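3.2 The plug insertion exercise

The second exercise of the Flinden student project was chosen after the block-stacking exercise had been completed by all teams. It required the students to teach a two-armed robot to put a mains plug into a power strip lying on a table. The task is short and familiar from daily life, but it places heavy demands on a learned controller. The plug must be turned to the right angle before it meets the socket, and the strip tends to slide when it is pushed.

Teaching was carried out entirely by demonstration. Students did not drive the robot arms during this stage. They worked with a pair of hand-held grippers, one in each hand, and performed the task themselves at a table. The course at Sturkenmont had used joysticks in the previous year, and the staff there reported that most of the teaching time went on learning the controls. The hand-held method was adopted at Flinden for that reason, and the change was agreed with the Drastano workshop, which supplied the recording software.

Each team had 3 students. One gave the demonstrations, one started and stopped the recording, and one kept the written log. Roles were exchanged at the end of every session so that the data would not reflect the habits of a single person. The target for the whole class was 2000 demonstrations, to be gathered between January and the end of the teaching term.

The written instructions were kept brief. The demonstrator was to hold the plug firmly in one gripper before moving it towards the strip, and to use the other gripper to steady the strip where this was needed. The strip was to be set down at a different angle for each attempt. Attempts in which the plug was dropped were kept and marked in the log -- the teams had at first deleted them, and 102 recordings were lost in this way before the rule was made clear.

Some difficulties were noted by the teams themselves. Cables were the most common complaint. Those belonging to the grippers pulled at the wrist during wide movements, and the cord of the power strip often pushed the strip out of place when it was released. Two teams asked to fix the strip to the table with tape. The request was refused, as the robot would later have to deal with a strip that was free to move.

Figure 2 was taken at one of the numbered stations used for the exercise.
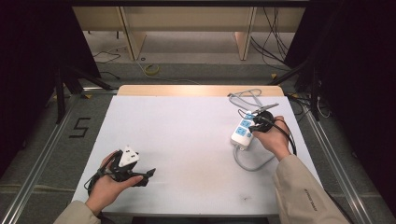 Figure 2. Plug insertion with two hand-held grippers. The plug is held in the left-hand gripper.

Why were the students asked to change the angle of the strip for each attempt? A controller trained on a single angle learns one fixed path of the hand, and it fails when the socket is turned even slightly; varied angles oblige it to respond to the position of the socket.

The recordings were checked by a second team before they were accepted. The checking team looked at whether both grippers remained in view and whether the log entry matched the recording. Disagreements were settled by the teaching staff. The accepted recordings were then divided by team, with the work of 2 teams held back for testing, and the results of that test are given in Section 4 together with those obtained on the same task by the Toledo group.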